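We use cookies to make this site work better. By continuing you accept our cookie policy. OK

PRESS RELEASE

Darngate, 18/08/2018

Bottle return service opens in three more districts of Darngate

Relex, the company which collects household packaging in Darngate, announces that its bottle return service is now open in three more districts. With this step, 4,000 homes can use the service.

Residents are asked to put empty plastic bottles in a separate bin at home and to bring them to the nearest return point. The caps can stay on the bottles. Glass and metal cans are not accepted for the moment.

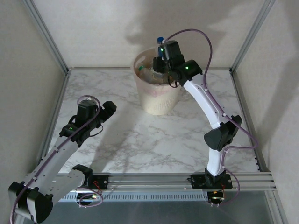

Where to bring the bottles

There are now 16 return points, and 13 of them are open also in the evening. The new points in Peixoto Square and at the Bavau market hall have parking for bicycles. A map is available at the Relex office and in all public libraries.

The service started in February as a test in the old town. Relex thanks the residents for their patience during the first weeks, when the opening hours were changed two times.

For further information, please contact the Relex press office.

Comments

marsh_lane: Is the Bavau point open on public holidays?

tpk: Good news, but when will you take cans?

Oldtowner: The map in our library is still the old one.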